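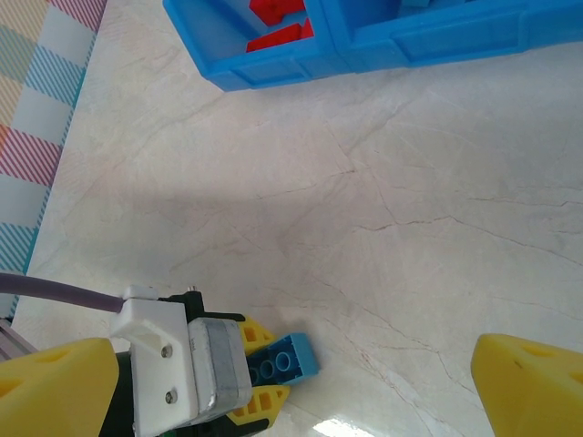 Blog > Workshop > Grippers

I've spent most of my spare evenings this month swapping fingers on the little arm, and I'm finally ready to say which ones I like! The contenders were the plain flat jaws that came with the Torkdale kit, a rubber-faced pair from Disance, and the yellow fingers with the lattice tips. I went in expecting the rubber to walk it. Toy bricks are my standard test because they're cheap, they're all the same size and they show you straight away when your grip is off. The light blue one is between the lattice tips upside down, tubes facing up, and it's a pick I never once managed with the flat jaws (they kept pinching a corner and flinging the thing across the table).

My test is pretty basic. I set a brick down at whatever angle it lands, drive the arm over, grab it, lift, and put it in the blue tray. Each set of fingers got 20 tries with the same controller settings. The flat jaws managed 5. The rubber pair got 12, and then I lost an evening to cleaning fluff off them, which I'm still a bit grumpy about. The lattice fingers did so well that I kept going past 20 for the fun of it and stopped at 54 bricks in the tray with my tea gone cold.

What I like is the bit of give. You can come in slightly crooked and the tips seem to settle onto the brick – with the flat jaws you had to be dead square or forget it. They're lighter too, and the arm feels less wobbly at full stretch.

The wrist camera took some fiddling. I tried it further back first, for a wider view, but the fingers looked tiny and I couldn't judge the last bit of the approach. Moving it closer means the yellow plastic fills a fair chunk of the picture, and I can live with that. Glare is the bigger pain. My marble-look tabletop is lovely to eat off and terrible under a lamp, so a matte mat is on the list.

Controller-wise I'm still going back and forth. The Noguchi board is smoother when closing slowly, the Nallov one is far easier to set up, and I keep changing my favourite colour of wire for no good reason. I'll run the same brick test on both once I've printed a spare set of tips – teal this time, if the filament turns up.

We use cookies to remember your settings and count visits. Accept | Manage cookies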